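4.2 What the support programmes changed, and for whom

The claim most often made for regional business support is that it fills a gap. A body is set up, so the argument runs, where no existing one was able or willing to do the work, and firms that would otherwise have stalled go on to grow. We took this claim as our starting point in the Zuta valley and found it harder to stand up than the programme literature suggests.

Two difficulties arise at once. The first is that the gap itself is rarely measured before the new body is created. In the papers we were given for the Drulus scheme, the case for a separate office rests on a single consultation, held in January, at which firms were asked whether they would welcome more help. It would be surprising if many had said no. The question of whether the existing chamber, the bank branches or the technical college were already giving such help was put off to a later stage, and we could find no record of the later stage having taken place. The second difficulty is that the firms which come forward are not like the firms which stay away. They tend to be younger, nearer to the main road, and run by people who have dealt with public money before. Comparing them with the rest of the valley tells us mostly about the kind of owner who fills in forms.

The scheme's own review takes a generous view of both points. It reports that the firms it helped had taken on staff, and it counts all of those posts as its own. Some of them had been advertised before the firm applied. When we raised this, the office replied that its reputation in the valley had given owners the confidence to hire ahead of any award. That may be so in one or two cases. As a general method of counting it would allow any office to claim any post.

Part of our work dealt with small workshops and service firms, the group for which the strongest results have been claimed. 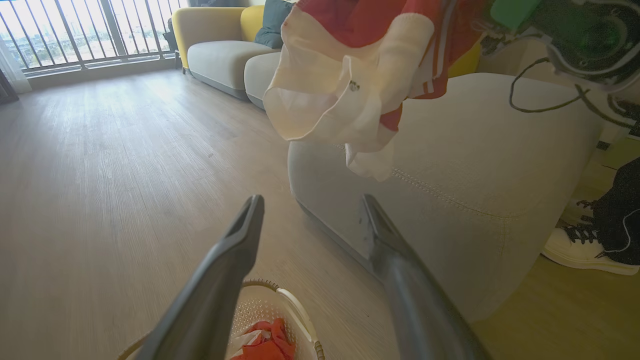

Figure 7. Red and white garment held up beyond a round white laundry basket with a tan woven rim.

Among these firms the grants were small and the conditions light. Owners spoke well of the staff they had met, and less well of the time between applying and being paid. Several told us they had gone ahead with the purchase anyway, on credit or out of savings, and had treated the grant as a welcome refund when it came. In the language of the scheme these are success stories. In ours they are purchases that would have been made without it, and the public money did little more than raise the owner's income for that year.

We do not want to push this too far. A refund may keep a weak firm open through a poor winter, and a firm that stays open may later do something useful. But that is an argument for relief, and it ought to be made as one, with relief's costs and limits set out. The scheme was sold to the district on the promise of new activity.

Helge Nyberg's earlier study of the Takik district is often cited against a reading of this kind. Nyberg followed firms for longer than we were able to, and found that those which had received advice, as distinct from cash, were more likely to be trading with customers outside the district by the end. We accept the finding as reported. What we doubt is the use made of it. The advisers in Takik chose whom they would see, and by Nyberg's own account they passed over owners who seemed unlikely to act on what they heard. A doctor who treats only the fairly well will have good figures. Nyberg notes the problem in a footnote and offers a correction for firm size and age, neither of which gets near it. The later reports that quote the study leave the footnote out.

There remains the argument from place. Offices of this sort are said to give a valley a name, to draw in outside firms, and to persuade the young to stay. Rüegg is the case usually offered, a town that acquired a support office and a large employer within a short time of each other. The order of events matters here. The employer had taken its lease before the office opened, and the reasons it gave at the time were the rail link and the price of land. We have seen no paper from those years in which the office is mentioned. By the time the story reached the Drulus business plan, the office had become the cause of the whole affair.

None of this shows that the support was useless. Our data could not show that, and we are wary of those who think a null result settles the matter. The sample is small, the period covered is short, and firms that had closed were very hard to trace, so that our picture is probably kinder to the scheme than it should be. What we can say is that the evidence put before the district when it was asked to renew the funding did not bear the weight placed on it. The renewal paper of 30 Jun 2020 speaks of "proven impact" in its opening line. The annex it refers to contains a list of awards, a map and a set of quotations from owners who had been paid.

A better test was open to the office and would have cost little. More firms applied in the second round than could be funded, and the awards were made in order of receipt. Had the office kept the names of those turned away for lack of funds, a fair comparison would have been possible, at least for firms that applied within days of one another. The names were deleted when the round closed. We were told this was a matter of data protection, though the same rules did not prevent the office from keeping full records of the successful applicants and inviting them to its yearly dinner.

We return to the question of record keeping in section 5, where we look at the contracts under which the advisers were paid.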